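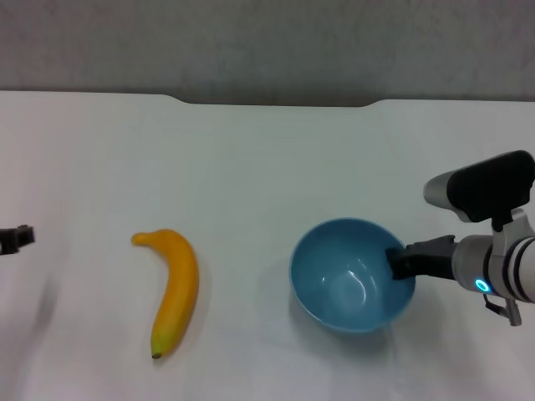 Posted by gearbox_gumby, 22/10/2022

We use cookies to keep you logged in. Accept / Manage

Anyone running a Clasar slurry pump on the wash line? Gland packing weeping again after 152 hours, third set since May. Got 2,944 hrs out of the old Wyss before we touched it. Same water, same grit. Dendbridge want to sell me a mech seal kit. Worth it?

tailings_tom
What's your gland water pressure? Bet its low.

gearbox_gumby
Guage says fine. Dont trust the gauge.

wurthorpe_fitter
Don't bother with the mech seal. Had them at Wurthorpe, one dry start and it's cooked. Packing leaks but it warns you first.

kelpie77
Disagree. Ours has been on a seal kit two years, no dramas. You need a flow switch on the flush line though, otherwise yeah, cooked.

wurthorpe_fitter
And what did the kit plus switch cost you? I can repack for ten years on that.

kelpie77
Your labour's free is it

tailings_tom
Check the sleeve before either of you spends his money. If it's grooved, new packing just chews out. Pull the gland and run a fingernail along it.

gearbox_gumby
Pulled it this arvo. Groove you could lose a washer in. Sleeve is original I think, part ends in 563. Dendbridge quoting 2 weeks.

tailings_tom
There you go. Hard faced one if they've got it.

kelpie77
Still reckon go the seal while it's apart.

wurthorpe_fitter
No. Sleeve, packing, lantern ring lined up with the flush port this time. Run it in loose, colour of the drip will tell you if the grit's getting back.

gearbox_gumby
Lantern ring might of been one turn out. Will check

Last updated: 4 replies hidden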